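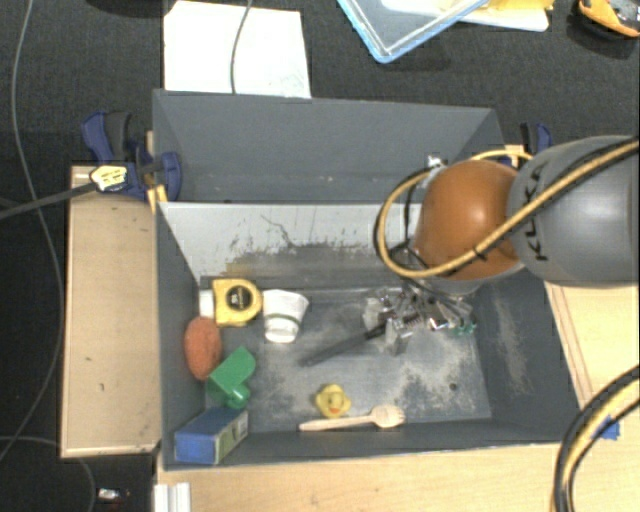
What does grasp planning software do in bin picking?

It takes data from a camera or depth sensor, works out where a gripper could close on something in the bin, and picks the one attempt most likely to succeed. It then hands that choice to the motion planner, which finds a path for the arm.

Reading time: 4 minutes

Grasp planning for bin picking

Grasp planning is the part of a robot's software that decides where and how to take hold of an object. In bin picking the objects lie in a container in no fixed order, often touching each other or the walls. The planner has to deal with items it may have no model of, and with a workspace closed in on all sides.

Overview

A typical bin-picking program runs in a loop. A picture of the bin is taken, candidate grasps are proposed, the candidates are scored, and the best one that the arm can reach is carried out. The bin is then looked at again before the next attempt. Most systems treat each attempt as separate, although some keep a short record of failures so that the same bad grasp is not chosen twice in a row.

Perception

The first stage turns sensor data into something the planner can use. Older programs matched the data against stored models of known parts, which works well in factories where every item is the same. Mixed household goods are harder. Many current programs skip naming the object and look only for shapes that fit between the fingers, so a toy and a cup are handled by the same code.

Shiny metal and clear plastic give poor depth readings. Thin items lying flat, such as cutlery, may hardly stand out from the floor of the bin. Scratches and scuffs on the bin itself can also be taken for edges of objects, and a common remedy is to subtract a stored depth map of the empty bin.

Proposing and scoring grasps

Candidates may be sampled at random over the bin, placed along detected edges, or produced directly by a trained network. The Ullel planner, an open package first used for sorting returned goods, samples up to 325 candidates per cycle and drops those that would put a finger through a wall. The rest are scored by a network trained on earlier attempts.

Sunley, a later fork of Ullel, changed two things. It scores the approach path together with the final finger position, and it lets the user set a minimum distance from the walls. The default distance is 11 millimeters. Users with narrow fingers often lower it, because objects resting against a wall or in a corner are otherwise never chosen.

Motion and control

Once a grasp is selected, the motion planner searches for a path free of collisions. The model of the robot has to include everything that moves with it, such as the gripper, its mounting plate and any cables strapped to the arm. Cables are often modeled as a set of loose boxes around the last joints. This wastes some space but avoids snagging.

During the last part of the descent, many programs switch from following a fixed path to a compliant mode, in which the arm gives way slightly on contact. A wrong height estimate then leads to a light touch on the bin floor instead of a hard stop. Loss of grip is usually detected from the width of the fingers after closing.

Testing

Results from different groups are hard to compare, as the objects, bins and grippers differ. The Villanueva test set was put together to help with this. It lists 251 everyday items, with instructions for mixing them and 300 starting layouts. A run is scored on picks per attempt and on whether the bin is cleared. Critics have noted that the set has few soft items and no bags.

Tooling

Logging takes up a large share of the code in most projects. Cliltley, a viewer made for this purpose, lines up camera images, candidate grasps and joint positions on one timeline, so that a failed pick can be traced to the stage that caused it. It reads Ullel and Sunley logs without conversion.

See also: Motion planning; Hand-eye calibration; Force control

Last edited Mar 15, 2023

Comments (3)

gripfinger: Does the Sunley wall distance apply to the floor too? We set it to zero and still get nothing for flat objects.

mlowe_lab: It's a separate setting, floor_clearance. Check your empty bin depth map as well. Ours was off after we moved the bin a little, and flat things simply vanished.

tabletop42: Could use a section on suction. Otherwise a useful page, thanks.

Contact the editors | Copyright and reuse | Back to top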